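**Ticket:** wrist-view frames failing the sharpness filter, two-arm book handling task
**Project:** Omden
**Opened:** April 14, 2022
**Status:** Open, pending second run
**Component:** data intake, Ginex filter

**Summary**

The Ginex filter is rejecting wrist-camera frames at a higher rate than the method description allows. Of 1,086 wrist frames in the Jõgi batch, 400 were marked unusable. Fixed-camera frames from the same batch passed without exception. The policy under study takes both views as input, so each rejected wrist frame also removes its fixed-view partner from training.

**Checks completed**

1. Lens and focus. Both wrist cameras were tested with the arms held still. Fine print was readable in every test frame.
2. Time stamps. Wrist and fixed streams agree within one frame interval.
3. Filter threshold. The value matches the one stated in the Rutia protocol – no local change was found.
4. Rejected frames. A sample of 16 was reviewed by eye. The frame below is typical of the group. 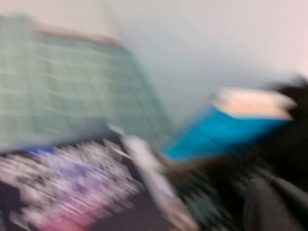 The rejections fall mainly in the approach phase, when the wrist turns and moves forward at the same time. Exposure was on automatic for the whole batch. The working assumption is that exposure time is too long for the wrist speed used in this task. Focus and compression are considered unlikely causes at this stage.

**Comparison with fixed view**

The fixed camera does not move with the arms, and its frames keep enough detail to judge gripper position against the books and the basket. Reviewers should use this view when labeling the start and end of each approach.

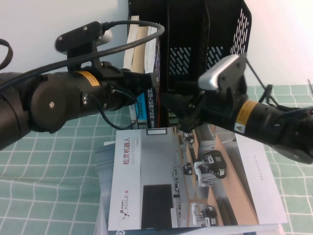

*Fixed view: both grippers in front of the mesh basket, brochure on the table.*

**Actions**

- Set wrist exposure to manual and record 10 new episodes at the present arm speed.
- Repeat the same episodes at reduced speed, with exposure left on automatic.
- Keep the rejected Jõgi frames. They are to be stored with their original scores and must not be deleted.
- Report the rejection rate by phase as well as by batch.

**Note on the published method**

The threshold in the Rutia protocol was set on single-arm data with slower wrist motion. Any change to it requires a new baseline, and results obtained under the two values may not be pooled. Until the second run has been reviewed, training on the Jõgi batch is on hold.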